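# 4. Loading and Closing the Divided Storage Box
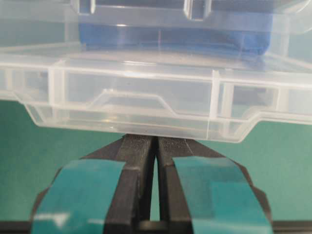 The Fadwood divided box is supplied with the Holtance shelf kit and is intended for light household goods: folded cloths, craft stock, cables, spare fittings. Sort the goods before the box leaves the work surface. The walls are clear with a slight milky tint, so large items can be identified by color without opening the lid. A blue item in the upper part of the box reads plainly through the plastic, although its outline is softened by the layers in front of it. Small or pale items do not read as well and should be labeled (see 4.4).

## 4.1 Before you start

Wash new boxes once in lukewarm water with dish soap. Dry them fully with a lint-free cloth. Do not use scouring powder or solvent cleaners; both leave a permanent haze.

Check the following:

- Dividers are free of cracks where they meet the floor of the box.
- The rim is clean along its full length.
- The lid sits flat when placed on the box empty.

**Note:** Fine lines in the plastic near the ribs are flow marks from molding. They are not cracks and do not affect strength. A crack can be felt with a fingernail; a flow mark cannot.

## 4.2 Loading the lower compartments

1. Place the box on a flat, dry surface with the label side facing you.
2. Load the heaviest items first. Put them in the compartments closest to the middle.
3. Fill each compartment to no higher than the top of its divider. Items that stand above the divider will migrate into the next compartment when the box is carried.
4. Lay long items parallel to the dividers. Do not bridge two compartments with a rigid item.
5. Close off loose hardware in small bags before loading. Screws and pins placed directly on the floor will scratch it.

**Caution:** Do not exceed 11 pounds total load per box. The floor will bow under a greater load and the lid will no longer seat.

## 4.3 Loading the upper part

The space over the dividers is for soft goods. Cloth, felt and thin foam sheet are suitable.

1. Fold the goods to the inside length of the box, less a finger's width at each end.
2. Lay them across the dividers in one layer. Two layers are acceptable if the fabric is thin.
3. Press down lightly with an open hand. The goods should settle without springing back past the rim.
4. Check the rim for trapped fabric. Tuck in any loose edge.

If the goods spring back, remove one item and repeat step 3. Forcing the lid down over a thick fold puts the load on the tabs and shortens their life.

## 4.4 Labeling

Use the Bang removable labels included in the kit. Permanent labels can be used, but the adhesive is difficult to remove from clear plastic once it has aged.

1. Wipe the label area and allow it to dry.
2. Write the contents and the shelf position before peeling the label.
3. Apply the label to the lower half of the front wall, between dividers. A label placed over a divider is harder to read against the rib.

Where boxes are stored above eye level, add a second label on the underside.

## 4.5 Closing and shelving

1. Align the lid with the rim and lower it evenly.
2. Press at the corners first, then along the sides.
3. Secure the lid. Each closure should engage with hand pressure only.
4. Lift the box slightly and tilt it toward you. If anything shifts noticeably, reopen it and repack the compartment concerned.
5. Slide the box onto the shelf with both hands. Keep it level — a steep angle will carry soft goods to one end.

**Caution:** Do not lift a loaded box by the lid. Support it from underneath.

Stack no more than two loaded boxes on one shelf. Leave a gap of 2 inches behind the rear wall for air circulation.

## 4.6 Storage conditions

Keep boxes out of direct sun. Prolonged exposure yellows the plastic and makes it brittle — boxes on a window-side shelf should be moved before August. Shelf temperature must stay below 100 °F. In damp rooms, open each box every 7 weeks and air the cloth goods before closing it again.

Replacement lids and dividers are listed in Section 9 under part group Culo.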